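Flunderberg two-arm bench station: our review after seven months

I run the returns desk at a small hire firm in Flisau. We send out party props, dressing-up kits and odds and ends for events, and every box that comes back has to be emptied, checked and sorted. Until last October that was all done by hand, by Jolanta Jasińska and me, standing up, with sore wrists by four in the afternoon.

Then we got the Flunderberg and I love it! Two arms on a rail, a bench in between, and you teach it by guiding it through the job yourself. Ottar Vik from Vondgate set it up before lunch and by the next morning it was picking up tins (slowly, but it was picking up tins).

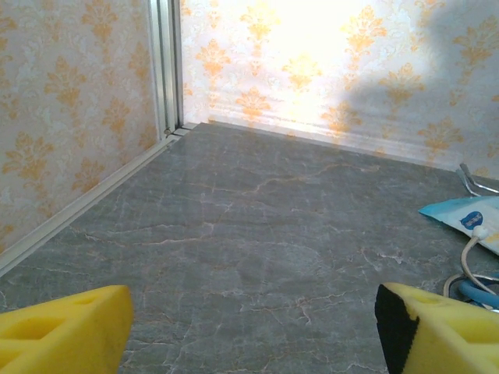
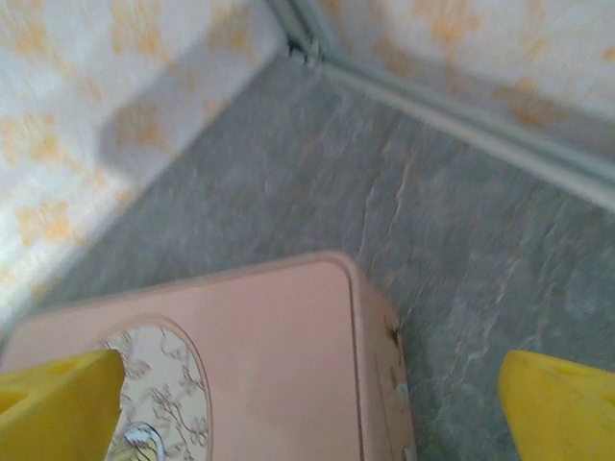
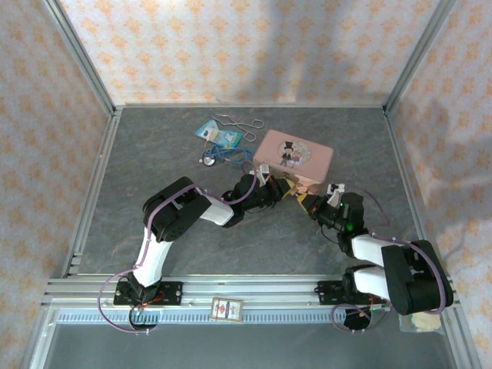 Yellow finger pads, patterned wallpaper and a grey marbled surface in all three.

Can it be left to run without anyone in the room?
We wouldn't. One of us stays within reach of the stop button and gets on with the paperwork, and that suits us fine.

What has changed most is the day itself. I used to sort first and write up damage last, when I was tired and cross. Now I write it up as things come through, and Jolanta has taken over teaching the arms new items, which she's brilliant at. She got a pay rise for it too, and quite right. Our best day so far was 228 items, and I still had the energy to cook when I got home.

Grumbles: cables are a pain, as anything thin and bendy takes several tries. The manual is dreadful. I'd also like a quieter rail, though Maj-Britt Dahlgren in the office next door says she's stopped hearing it.

Spare finger pads come in packs of two and go on in a minute. Order them early, ours took ages to arrive.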